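Iltisstead Help > Manipulation > Hand-held grippers

Jaw opening reads 3 mm when the fingers are fully closed, only after denim

ferrow_lab
Posted 2025-10-28

We record folding and stacking demonstrations with hand-held grippers on a Hedix base, firmware as delivered, Tăng fingers. The recordings train a two-arm clothes folding cell. Jaw opening is logged by Plorham next to the video.

A session starts clean. The zero check passes on both units. At some point after the operator starts on jeans, the logged opening no longer returns to zero when the fingers are shut. It sits at 3 mm and stays there until the unit is power cycled and re-zeroed. Shirts and other thin cotton alone have never triggered it. Out of 127 episodes in the last batch, 30 carry the offset.

The effect on the arms is a safety matter for us. A policy trained on the full batch releases early on thin fabric and overcloses on thick fabric. During a replay test one arm kept driving against a closed jaw until the current limit tripped. The cell is locked out for now.

Already done: swapped the USB cable, swapped the hub, reinstalled Plorham, cleaned the finger rail. No change. What else shifts a zero by a constant amount?

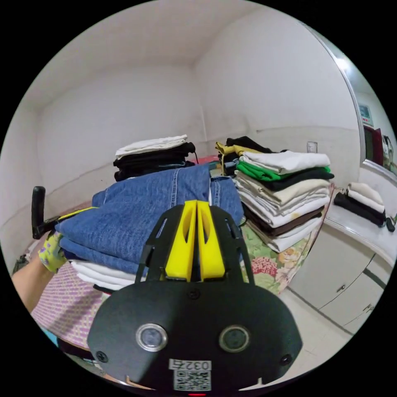 osk_brandel
Sounds like your zero is wrong in software. Re-zero at the start of every episode and the problem goes away.

ferrow_lab
Tried that before posting. The offset can appear in the middle of an episode, so a zero at the start leaves part of the file wrong. It would also hide a mechanical fault if there is one.

More data from a second run. Two units in use, same operator, work surface is a woven mat on a bed. 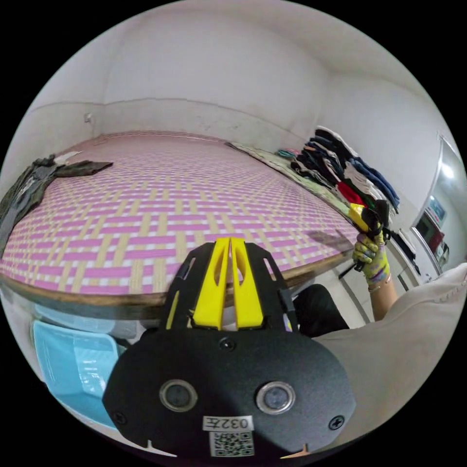 The raw encoder counts show a step. There is no gradual drift in any of the affected files. Before the step the closed reading is flat, after the step it is flat again at the new value. Supply voltage is steady through the event and no packets are missing. Both units do it, the left one more often. Temperature is not logged.

I then went through the affected episodes and marked what the fingers were doing when the step occurred. In every one the operator was pushing down while closing.

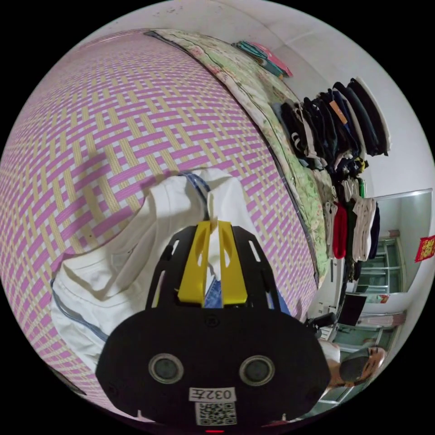

The step does not need a bare pair of jeans under the fingers. It also occurs when the top layer is thin and the stiff layer is below it. A typical grasp of this type has the yellow fingers down on a white garment with denim visible in the gap between them, so the load comes from both fabrics even though the operator only wants the upper one. My first labels listed these as "light fabric" and I had to redo them.

tessel_ridge
The step in raw counts rules out most of the electronics. A constant jump under combined axial and closing load points to the encoder coupling slipping on its shaft. We had the same thing on a Hedix base.

Procedure:

Power off and disconnect the unit.
Take off the rear plate.
Draw a paint line across the coupling and the shaft.
Refit the plate, zero, and close the fingers on folded denim with firm downward pressure, repeatedly.
Open it again and compare the two halves of the line.

If the line is broken, the set screw has backed out or was never seated on the flat. Degrease the shaft, seat the screw on the flat, use medium threadlocker and let it cure fully before use. Do not overtighten, the coupling is soft.

Discard the affected episodes or correct them from the step onward. Do not train on them as they are. Your arm needs its own limit too: a closing command that continues with no change in position should time out, whatever the policy asks for. The current limit should be the last thing to act.

ferrow_lab
Paint line was broken on both units. The screw on the left unit turned by hand. On the right unit it was tight but landed beside the flat. Both reseated with threadlocker and left to cure overnight.
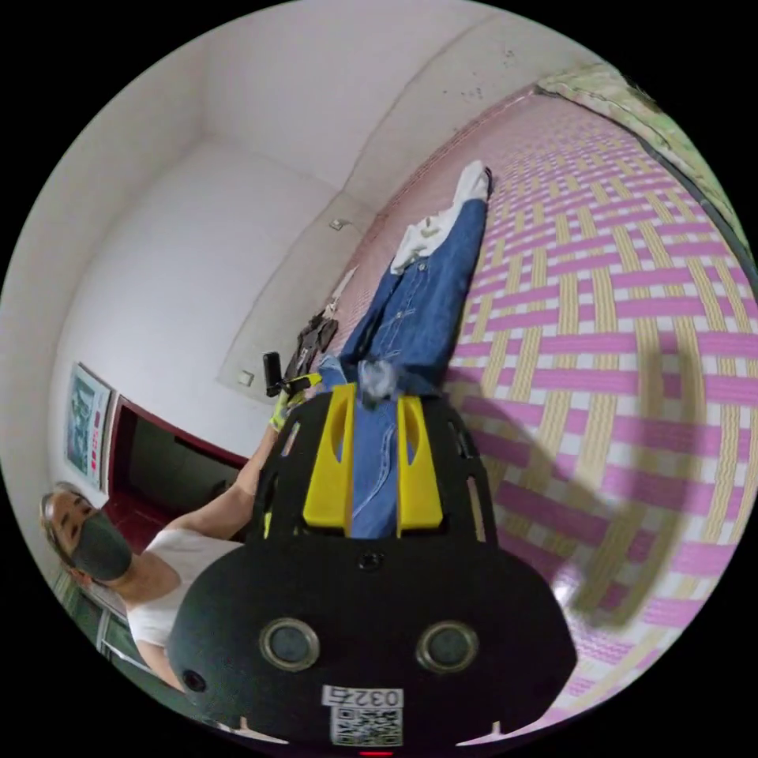
After the repair I repeated the denim test on each unit and then ran a full session of jeans and mixed stacks. The closed reading came back to zero each time and the raw counts show no step. I corrected the old files from the step onward and excluded those where the step fell inside a grasp, where the true opening cannot be recovered. A stall timeout has been added to the arm controller. The lockout stays until that has been tested with the policy disconnected.

One open point. Plorham accepts a closed reading above zero without any warning. I have written a check that compares the minimum opening at the start and end of each episode and rejects the file if they differ.

nim_aldous
Same fault on ours, thanks for the paint line tip. Check the other coupling screw as well if your base has two. Ours had two and only one was loose.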